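Search this site Enter keywords Go

Finger fault sends gripper trial back to the workbench, and the fix is a beauty

30 July 2024

A fault that had hand-held grippers quietly recording the wrong finger position has been tracked down by the small team at Varcombe, and the answer was sitting in a part you could lose down the back of a couch.

The grippers are used to teach robots household jobs. A person holds one in each hand and does the work the way they'd normally do it, folding shorts or turning a shirt right side out, and the tools log how far the fingers open and close. Robot arms then learn from the recordings. It's terrific stuff to watch, and until January it was all going along nicely.

Then the test arm at the Trokano workshop started dropping things. It would reach for a waistband, line up beautifully, close its fingers and come away with nothing. On other goes it pinched so hard that it dragged the whole garment off the table, and once it hauled a tea towel into its own elbow joint and tripped the emergency stop. The arm was switched off and kept off while the team went looking.

"We blamed the arm first, of course," said Lizeth Villanueva, who runs the trial. "Then we blamed the software. I had a lovely theory about the software!"

The arm was fine. So was the software. The trouble was in the grippers, and it took Clem Wihongi a full 40 hours of going back through sessions to see it. When a finger caught on thick cloth, a seam or a folded waistband for instance, the little spring clip behind it could slip one notch on its shaft. The fingers still moved and still felt right in the hand. The recorded opening, though, was out by 7 millimetres from that point on, and it stayed out until the tool was next reset.

Seven millimetres is plenty when you're picking up the edge of a T-shirt. Of the 43 grippers handed out for the trial, 20 had slipped at least once.

Denim was the worst offender, which made it the obvious thing to test the repair on. Home sessions have started again with a redesigned clip made by Hudec, a parts shop two streets over from the workshop, and the first jobs on the list are all heavy fabrics: jeans, canvas bags, bath mats and shorts.
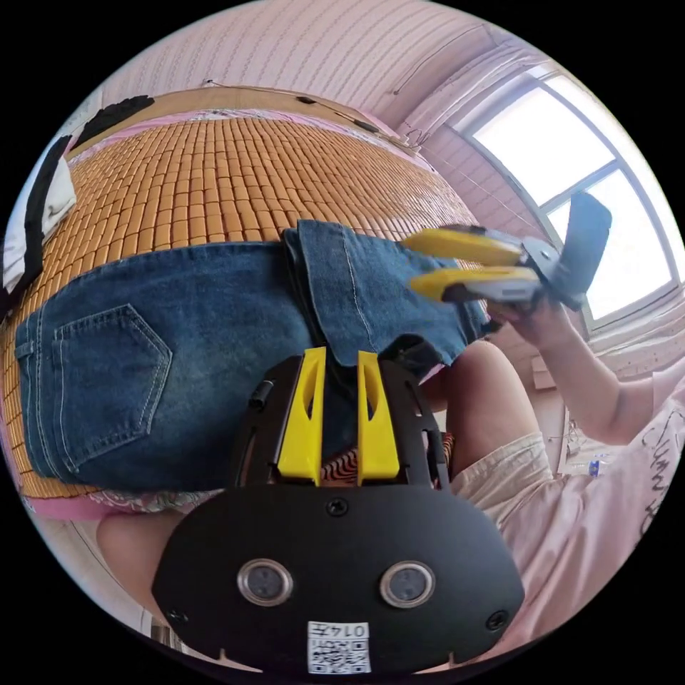 Reading time: 3 min

Denim shorts spread out on a bamboo mat might not look like a stress test, but getting hold of a folded-over waistband with two pairs of flat yellow fingers asks a lot of the mechanism. The cloth is thick there, it springs back, and you need to come at it from an angle.

Wihongi, who did the strip-down himself, is thrilled with how the new clip is holding. It has a deeper groove and a tiny locking tab, and it clicks into place with a sound he describes as "the best noise I've heard all year." He has made everybody at the workshop listen to it.

There's a change to the routine as well. People doing sessions at home now close the fingers fully before they begin and again when they finish, so any slip shows up as a mismatch between the two readings. Sessions that don't match are set aside and checked by hand. The older recordings are being sorted the same way where there's enough to go on, and the rest won't be used for training.

No one was hurt when the arm jammed. Villanueva says it still gave the team a fright, and the arm now has a lower force limit that stays on whenever it's handling cloth. The emergency stop has been moved closer to the operator's chair too.

The arm goes back to work once the first batch of new recordings has been checked. Tea towels are on the program again, under close watch. A write-up of the fault, with drawings of the old and new clips, will go out in the next issue of the workshop's newsletter, Trorkance, and Wihongi is keen to hear from anyone who has seen the same slip in their own gear.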